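# Returning the Shape Sorter to Regular Use

The shape sorter has been back in service since August, following the review of the Virkbridge toy shelf. This entry records how the set is kept and which practices have been retained. 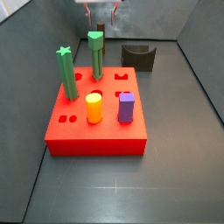 ## The board and its blocks

The board is red, thick and rectangular, with cut-outs across the top. Among its blocks are a green star and a green triangle, both tall enough to stand well above the surface when they are in their holes. The height is useful. A small hand can take hold of a block without reaching into the opening, and removal becomes as much a part of the activity as placement.

The star asks the most of a new user. It must be turned until all five points line up, and younger visitors frequently set it aside in favor of the triangle. It is recommended that adults wait before offering help.

## Session length

Sessions are limited to 10 minutes for children under two. Older children may continue for as long as the board holds their attention.

## Cleaning and storage

Blocks are wiped with a damp cloth after each session and dried before they go back in the Zokell bin, which holds 80 small items. The board is stored flat on the lower shelf, beneath the Rostami puzzles. It should not be stood on end, as it is heavy and may tip.

Requests to borrow the set may be left at the front desk before noon.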